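Cruzado Hall Acoustics and Seating Project
Second progress report to the Plistier Fund
01/12/2019
Prepared by Chun-hung Leung, project manager

Where we are

The hall is quieter than it was, which was the point of the grant, and the chairs have arrived, which was the point of most of the emails. Two of the six work packages are finished. Three are under way. The last, the new front doors, has been moved to the next period for reasons set out further down, with as little bitterness as I could manage.

Ceiling panels

All 41 panels are up. The Fund will remember from the first report that they were due in the spring and came in the summer, in the wrong shade. Clatano, who supplied them, took the view that "oatmeal" and "stone" were near enough the same thing. We took the view that we had paid for stone. They were swapped without charge, and I am told by several regular users of the hall that the colour is a pity and oatmeal would have been warmer.

The difference in sound is plain. The Thursday choir used to be able to hear its own last line coming back during the next one, and had built this into its phrasing. It has had to relearn two carols. The toddler group reports that it is still loud, but that the loudness now stops when the toddlers do.

Seating

The old stacking chairs have gone to a scout hut, which asked for them after seeing them. The new ones, from Kindik, stack in sixes and have a small felt foot on each leg. The feet come off. We have raised this with Kindik, who sent a bag of spare feet and a leaflet on how to lift a chair. The spares are in the kitchen drawer with the leaflet, and hirers have been asked to return any feet they find. A jam jar has been provided.

Heating controls

The timer has been replaced and the boiler now comes on before people arrive. For some years it had come on as they left. The booking clerk can set it from the office, and the password is no longer taped to the front of it. We have yet to settle what temperature the hall should be. The yoga class and the bridge club share an evening changeover and have not found common ground.

Side room

Walls repainted in October, in a dark slate blue chosen by a vote of hirers. Turnout was low. The room does look smaller, as two people warned us in writing before the vote and again after it. We still have the lighting to do, and the electrician has been twice to look at the ceiling and once to do something to it. I expect this to be finished early in the new year.

Front doors

Our conservation officer would like the doors to look as they do at present. Our access adviser would like them to open. Both are entirely reasonable and both have now met on site, where it rained. A revised drawing is being made and should go in for consent this winter. I would ask the Fund to let us carry the money for this item forward. We are not asking for more.

Money

Spending is within budget on every heading but one. Skip hire went over after neighbours kindly helped us fill the first skip overnight with a bath and a good deal of carpet. The second skip had a lid. The overspend has been met from our own reserves and does not touch the grant.

Bookings

Evening bookings are up on last year. We lost the brass band for the length of the ceiling works and it has come back, to the delight of its members. Daytime use is still thin, and we plan to spend the small publicity sum on leaflets for the surgery and the library in place of the banner we first proposed, which would itself have needed consent.

What we need from you

Agreement to carry forward the doors money, and the name of whoever now deals with our file, as letters to the last three people have been returned. Receipts follow by post in a box.

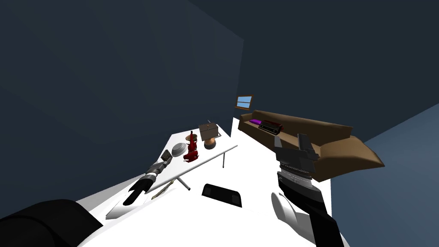 White table and brown sofa against dark slate-blue walls (computer rendering).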